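Plarkel Boxing Club to Host Its First Open Tournament This December

Durkine - Plarkel Boxing Club will open its doors to amateur fighters from across the region this December, when 16 boxers step into the ring for the first Priten Open. The one-day tournament starts at noon on a Sunday and will be held in the main hall at the Durkine Sports Center, with room for 1,000 fans.

The Open brings back a kind of fight day that Durkine has missed for a long time. Local boxers have been getting on buses before sunrise to find bouts in other towns, and many of their parents, school friends and coworkers have never seen them compete. This winter they can walk down the street and watch!

"I have wanted this for our boxers since the day I took over the gym," said Efthymia Papadakis, head coach at Plarkel. "They train in the dark before work and they come back after dinner. Now they get to hear their own town cheering for them, and I think the noise is going to be something."

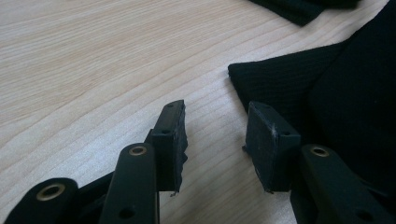 Eight bouts are on the card, all of them set for three rounds. Men's and women's contests will be mixed through the afternoon, so there is no long wait for either. Pairings will be made by weight and experience, and boxers with only a handful of fights behind them will be matched with others at the same stage.

The bout many people at the gym are already talking about is a rematch at welterweight. Plarkel's Căpraru lost a split decision to the same opponent last spring - a close, busy fight that had both corners on their feet at the bell - and asked for another go before he had his gloves off. He has spent the months since then working on his jab and his footwork.

"He was standing too square and he knows it," said Papadakis. "We have gone back to basics, a lot of rope and a lot of slow rounds. He is moving beautifully right now."

Doors open at 11 a.m., with the first bell at noon. There will be a 2 p.m. break, when younger club members will show pad work and skipping drills in the ring. Hot food and drinks will be on sale in the lobby all day.

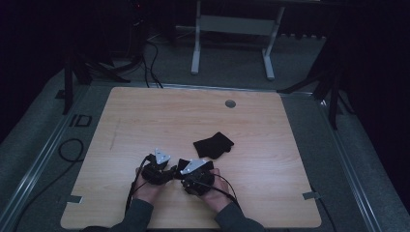
Two hand-held gripper devices over a light wooden tabletop.

Tickets can be bought at the Plarkel front desk or at the sports center box office. Children under 16 get in free with an adult. Boxers who would like to be placed on the reserve list should ask their coach to contact the club, with their weight and bout record.

Press seats are at ringside and should be requested ahead of time. Papadakis and several of the boxers will be free for interviews at the gym on weekday evenings after training.

Media contact: Efthymia Papadakis, Plarkel Boxing Club, Durkine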